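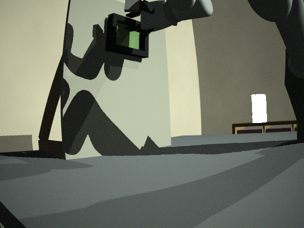 About Grunar

Grunar packs and ships replacement parts for small appliances. Ibsa Moges and Bethel Wolde started the company in a rented unit on Torholm Road, and 45 people work here now.

For years every part was picked up, turned and set in its tray by hand. It was steady work but hard on wrists and shoulders, and the late shift was difficult to fill. On May 25, 2019 we switched on our first robot arm at the packing tables. There are five today.

Each new job is tried out in simulation before it goes to the floor. Henok Mersha runs that side. He came to it from the packing line, and he knows which parts slip and which ones catch on the tray.

What changed for our staff

No one was let go when the arms came in. Packers moved to inspection, returns and machine setup, and everyone who moved got 20 hours of paid training. Some liked the change right away. Others missed working side by side and told us so, so inspection is now done in pairs.

The arms handle the repeat orders. Odd sizes and anything fragile still go to people – Ebise Mekonnen's team takes care of those. Any operator can stop an arm at any time and doesn't need to ask a supervisor first.

Working with us

We supply repair shops and a few larger customers, among them Brimell. Our minimum order is 300 pieces. For jobs and site visits, ask for Hawi Tekleab at the front office.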